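Havbridge Teach Kit, second revision: three weeks in a furnished bedroom

Reviewed: two-arm teleoperation kit with leader arms, wrist cameras, head camera and recording software, version 5. Power supply and follower arms bought separately.

The Havbridge kit is sold to small labs that want to record two-handed household tasks without building their own control rig. The operator holds a pair of leader arms, the follower arms copy the joint angles, and the software saves joint positions, gripper opening and the camera streams to one file per episode. We ran it against our older Bokelwood setup, which does the same job with handheld controllers and inverse kinematics. The tasks were floor sweeping beside a bed, picking up small litter, and emptying a dustpan into a bin.

Setup took one afternoon in April. The leader arms clamp to any edge up to two inches thick. Joint calibration is a guided routine of 14 poses per arm, and it has to be repeated if a leader arm is unplugged while powered. The manual mentions this once, in the section on storage. A warning on screen would be better, as a bad calibration looks normal until the wrist is rolled past a quarter turn.

The wrist cameras are the main change in this revision. The field of view is wider than before, and the mount now sits close enough to show much of the gripper along with a good part of the room.

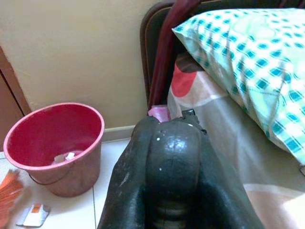
Exposure is locked by default at the start of each episode. That suits a bench but works less well near windows, where turning the wrist toward the light clips everything pale. Setting exposure to automatic with a slow response fixed most of it. The option is in the configuration file only. Focus is fixed and sharp from a hand's width outward; anything closer is soft.

Latency between leader and follower was low enough that none of our operators complained of it. What they did notice was the lack of force feedback. The leader arms have gravity compensation and nothing else, so contact with the floor has to be judged by eye. With the Bokelwood controllers the situation is the same, but those weigh very little and the hand naturally stops early. With the Havbridge leaders, new operators tended to push through the contact, and the follower's current limit would trip. Lowering the limit on the two distal joints to 9 percent under the factory value made the trips earlier and gentler. Recovery takes 5 seconds and discards the episode unless the keep-partial flag is set.

We recorded 3,036 episodes across the three tasks. File corruption affected none of them. The frame timestamps from the wrist and head streams stayed aligned, which could not be said of the first revision.

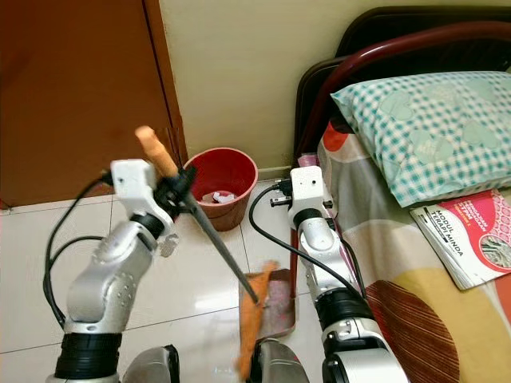
Tool use is where joint-copy control earns its price. A long handle turns small wrist errors into large ones at the far end, and inverse kinematics on the older rig had a habit of flipping the elbow halfway through a stroke. The Havbridge arms do not flip, as the operator's own arm posture sets the elbow. Sweeping strokes came out smoother and could be made at a natural speed. The cost is on the video side: at the default shutter setting the orange end of the tool smears vertically in the head view, while the dustpan under it stays readable. Halving the shutter time helped, with some added noise on the white tiles.

Cable routing remains poor. The gripper cables leave from the side of the head and need a large service loop, and in a narrow space between bed and wall the loop catches on things. We ended up using Zalholm spiral wrap on the upper section and leaving the rest free.

The annotation tool, Gbeho, is included for one year. It splits episodes on gripper events, works offline, and exports to the common formats. Split points need manual checking when one gripper stays closed on a tool for the whole episode.

Recommended for two-handed work with tools. For plain pick-and-place, the Bokelwood controllers are cheaper, lighter and quicker to learn. Spare leader clamps should be ordered with the kit, as the supplied pair strips its threads if overtightened.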